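A white table, a blue sheet and a clear cup

Şengül Sönmez starts talking about the table before I have my coat off. She has been setting up the workroom at Herkness for most of the fall, and she's thrilled with how little is in it.

"Come and look at it from the side," she says. "You get the tabletop, then the wall, and it's all white! I wanted that so much."

Sönmez spent years arranging counters and display tables for Zotach, where every surface had to carry as much as it could hold. She remembers one store opening with 250 pieces of glassware on a single run of tables. "It looked gorgeous for an hour," she says. "Then people started picking things up, and you couldn't find a spot to put anything back down."

At Herkness she works with a handful of things at a time. The one she keeps returning to is a clear plastic cup, the ordinary kind, along with a flat rectangle of deep blue that goes on the table by itself.

"The blue is my favorite thing in the room," she says. "On a dark table you'd walk right past it. On white it's the first thing you see when you open the door, and I still get a kick out of that every morning."

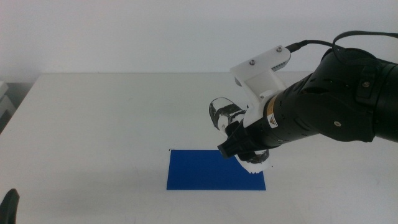
Clear plastic was harder to love. Sönmez says she tried colored cups first, a whole stack of them, and gave them away within a month. What won her over was the way a clear one picks up whatever is near it. Put something dark beside it and the sides go dark in streaks. Move it over the blue and you get a little blue in it too, depending on where you stand.

"Kai will tell you I went on about this for a week," she says, laughing. Kai Stöcker shares the room with her three days out of five and does not disagree. He was the one who argued for keeping the table when she wanted to order a new one from Vusgate for 400 dollars.

"It has scuffs," Stöcker says from across the room. "So what? You work on it."

She came around to that. They cleaned it, pushed it up to the wall and spent the money on paint and better lamps, which came to 200 dollars with change left over for lunch. The scuffs are faint enough that she has stopped noticing them - or so she says, though she runs her thumb over one while we talk.

I ask about storage, and she points down and to the left of the table. Keeping things lower than the work surface was her idea, and she's proud of it. "When I worked at Zotach everything went up on shelves over your head. I'm short! I want to look down and see what I've got."
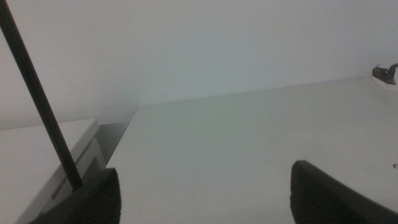

The long white tabletop at Herkness, with a lower white surface to its left.

The walls will stay as they are. Lingyun Xie, a friend from the Zotach days, has offered her a big framed print more than once, and Sönmez has told her it would look wonderful in the hallway.

Next on her list is a second sheet, maybe a green or a warm yellow. She has samples at home, taped to the refrigerator, and she has been looking at them over breakfast. "I'm leaning yellow," she says. "Ask me again on Monday."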